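About Caltero

We collect examples of skilled handwork for learning systems, mostly taking apart old electronics.

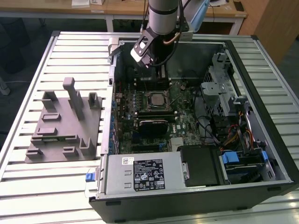 The arm over an opened desktop tower at our Trurwood workshop.

Caltero was set up by Parviz Sadeghi and Rochelle Crenshaw, who had both worked in computer recycling and were tired of seeing good parts go into the shredder. The company has two rooms in Trurwood and a small store on Cabral Lane where the incoming machines are kept until we need them.

Our work is to produce recordings that a robot can learn from. An operator guides the arm by hand control through one job, such as lifting out a memory module or freeing a drive from its bay. The arm's movements, the gripper's opening and the camera views are saved together. Each attempt is then checked by a second person and labelled with the job, the model of computer and the result. Failed attempts are kept and marked as failed, as our customers ask for them.

Our main collection is called Flurkel. It holds 937 checked recordings at present and we expect to reach about 3000 before we start on laptops. Desktop towers come first. They vary a good deal inside, even within one maker's range, and a system trained on a single layout does poorly on the next one.

Who we are

Parviz Sadeghi runs the workshop and buys the machines.
Rochelle Crenshaw looks after customers and contracts.
Rūta Zariņš designs and prints the fixtures.
Prasetyo Lumenta writes the recording software and keeps the arm in order.
Rūta Mägi trains new operators and leads the checking. If you write to "Rūta", please add a surname.

Operators work in shifts of two hours and swap with the checkers in between. New starters spend their first weeks on screws and cables before they move on to boards.

Visiting and donations

The workshop is closed to visitors in July. At other times please arrange a visit by email first. We accept old office computers in any condition, with or without drives, at the Cabral Lane store. We cannot take monitors or printers.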